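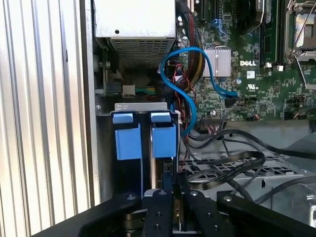
Replacing the blue SATA cable in an old Dell desktop

Posted 11/04/2025 by duvever44

I'm putting a second-hand drive in my old Dell, and the blue SATA cable in there takes the scenic route across the case. The replacement I ordered is a lot shorter. Does length matter? And can I leave the power supply where it is? I'd like to be done before winter.

cirnedberg
1,640 posts
Short is fine if it reaches without pulling on the plug. Unplug the PC from the wall, then take out the old cable by its connector, not by the blue part. If there's a metal clip, squeeze it. The power supply can stay put. Run the new cable clear of any fans and check that the drive shows up before you close the case.

durard377
Buy a new computer.

güler_attic
I did this last November and spent an evening blaming the cable. I had forgotten to plug power into the drive. Check that first.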